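Levham Remote Teaching Project
Progress report to the Farkholm Fund, 25 Feb 2020 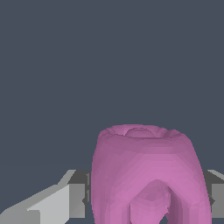 Figure 1. Simulated view of the gripper fingers on either side of a pink hollow test object.

During this period the project moved from trial sessions to regular recording of grasping tasks by remote control. Operators completed 1,374 demonstrations in the Grilum simulator, of which 469 were set aside after review - most for hesitation during the final approach. The remaining 905 have been passed to the training team.

Work on curved and uneven shapes took longer than planned. Operators asked for finer control of finger closing, and the hand controller settings were changed accordingly. A written guide for new operators is in use at the Shemweta site, where 16 operators have been trained.

Recording will continue until August, with a target of 2,389 demonstrations. No change to the budget is requested.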